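Search this site
Search
12 comments | 2 shares

# Ustport wrestling results, a README

Hello and welcome! I've been going to the wrestling at Ustport since I was small enough to sit on a coat, and at some point I started writing the results down. Then the notebooks got damp, so I typed them up, and now they're a dataset, which sounds far grander than it is.

## What's in it

Results from 50 shows put on by Drirnden Wrestling, nearly all of them at the hall in Ustport, with a handful of summer dates up at Codisside. One row is one match. If a show had an interval battle royal, that gets a row too, though the list of people in it can be a bit patchy (they come and go so fast, and I'm usually queuing for chips).

It's one CSV file called matches.csv and one text file of notes called oddities.txt. Please read the oddities before you email me!

## The columns

show - a plain number, in the order the shows happened
venue - ustport or codisside, all lower case
bout - where the match came on the card, with the opener as 1
side_a and side_b - ring names, split with a semicolon for tag matches
winner - a, b, draw or none
finish - pin, submission, count-out, disqualification or other
minutes - bell to bell, off my own watch
title - which belt was up for grabs, blank if there wasn't one
crowd - my own noise score out of 100, and yes, I know

The crowd score is the column people either love or write in to complain about. It's how loud it felt from my seat, which is two rows back on the side nearest the fire door. I've never tried to make it scientific. A 90 means my ears were still ringing on the bus and a 20 means I could hear somebody unwrapping a sweet. Don't build anything serious on top of it, please.

## Ring names

Ring names are a proper headache. People change them, drop half of them, come back in a mask and expect us all to play along. I do play along, so a masked wrestler stays masked in the data even when the whole hall knows perfectly well who it is. If a name changed for good, I've kept each match under the name used on the night, and the old and new ones are paired up in oddities.txt.

The Acuña Cup matches have their own label in the title column, spelt acuna_cup without the squiggle, as my old spreadsheet program made a dreadful mess of it. The cup is a knockout, so it's on one night with the final last, and the winner turns up several times on the same card. That isn't a duplicate. I get asked every February, when the cup comes round.

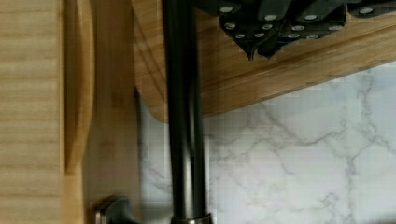 Codisside regular reckons the times are too generous on the outdoor shows, and that I must be starting my watch at the entrances. Fair point, I did do that for the first two summers, before I'd settled on going from the bell. Those rows have a star in the notes and you can chuck them out if times matter to you.

## Things that are missing

Show 41 has no minutes at all. My watch battery went in the opener and I didn't want to guess. There are also a few dark matches I missed by being late, and those have been left out completely - no row, no placeholder. If you've got a programme with the full card on it I'd love to hear from you, though bear in mind the printed card and what really happened are often two different things.

I don't record injuries. Some people have asked, and I can see why it'd be interesting, but half the time I can't tell what's part of the story and I'd hate to get it wrong about somebody's knee.

## Using it

Help yourself. Make charts, settle arguments, work out who has the worst record in the opener (I have my suspicions). If you put something online, a mention would be lovely and a link even lovelier. Drirnden Wrestling don't run this and haven't checked it, so any mistakes are mine.

## Updates

I add each show once I've got my notes in order, most often on the Tuesday after. Corrections go in at the same time - old rows get changed in place, with a line in oddities.txt saying what it was before.

Still to do: tidy up the tag team names, and decide whether a match that restarts is one row or two. At the moment it's one, and I change my mind about that every time it happens.

12 comments
Share 2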